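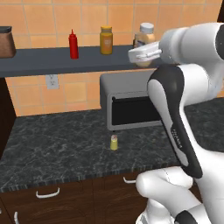

3. Data Collection

3.1 Gathering shelf examples in simulation

Figure 2. A simulated kitchen from the Lellis set. The gripper is at the tall bottle with the white cap; three other items share the shelf, and a small yellow shaker stands on the counter below.

We wanted examples that look like a kitchen people cook in, with things standing close together and at different heights. All of our data comes from Pormont, our simulator, which renders the room, moves the arm and writes every joint angle to disk as it goes. Lellis is the set of kitchens we built on top of it. Each kitchen has a wall shelf and a counter, and the layout code fills them with bottles, jars and shakers from a shared pool. Wall tiles, stone and cabinet fronts are swapped between kitchens, and we were delighted by how much variety this gave us for so little modeling work!

An example starts with a short command such as "move the tall bottle to the counter." A person then drives the arm with a handheld controller until the task is done or 60 seconds have passed. We keep the camera view, the arm state and the command at every step. Runs that time out are kept as well, in a separate folder, and Section 5 shows that they are well worth having.

Shelf tasks turned out to be the most fun to collect and the richest in the whole set. The arm has to reach up from below, so its own links hide part of the counter, and the fingers cover a good share of the bottle just when the grasp matters most (Figure 2). A model that sees only this one view must learn to work with a cap and a bit of shoulder. Early on we thought of moving the camera to avoid the problem – we are very glad we left it where it was, as these partly hidden grasps are the ones our earlier set, Mutosville, lacked almost completely.

After filtering, Lellis holds 633 finished shelf runs. We set 89 of them aside for testing, chosen so that no test kitchen shares its layout with a training kitchen. The rest go to Nikzad, the policy described in Section 4, with no further labeling by hand.

Filtering is simple. We drop a run if the arm passes through the shelf slab at any step (the physics engine lets this happen now and then at high speed), or if an item is already falling when the run begins. We don't drop slow or clumsy runs. People pause, back off and try a new angle, and Nikzad picks up the same habit of backing off before a second try, a result we had hoped for and were thrilled to see in the first round of training in May.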